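**Halldóra Steinarsdóttir** · 25/11/2025

Okay friends, settle in with a coffee, because the corner with the machines is finally getting sorted and I have a lot of feelings about it (a thread, sorry, you know how I am) 🧵

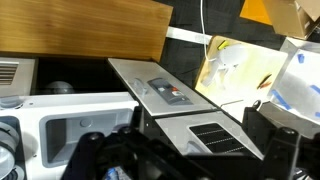
*Honey-brown wood on top, and a whole lot of gray and white underneath.*

**2/** First, the wood! I have wanted something warm in that corner since April. Everything else in there is gray or white or slightly different gray, and I love how that honey grain cheers the whole lot up. Esben Skov says it looks like toast. He means it kindly, I think.

**3/** It came from Nomwood and cost 585, which I went back and forth on for weeks. I had the page open so long that my phone started suggesting it to me every morning. Then I thought, well, I look at this corner every single day of my life, and I pressed the button.

**4/** Now, the vents. I never noticed how many little slats and grilles there are on these things until I decided to clean them. There's the light gray one with the thin ridges, and then the black one with the bars going across, and oh my goodness, the lint. A soft paintbrush gets in between beautifully. A damp cloth just pushes it around and makes you sad.

**5/** Several of you told me the vacuum brush would do it and I did try! It's fine for the flat panels. For the ridges I still say paintbrush, a cheap one, 18 mm wide, from the bottom of the paint drawer.

**6/** The dark space under the wood is still a question mark. I had big ideas about baskets in there. Esben's idea is that we leave it alone so air can get through, and he may be right, but don't tell him I put that in writing.

**7/** The black carpeted wall stays, by the way. I was all set to hate it and now I've grown fond of it. With the wood next to it, it looks cozy! If anybody has a good trick for getting dust off carpet that goes straight up and down, please share, my arms are tired.

**8/** Next up is the white housing, with that deep rounded recess that I keep wiping and that keeps needing it. Cotton swabs for the corners, I suppose. I'll post again when I've been all the way round, and Esben has promised soup on Saturday if I finish before then 🍲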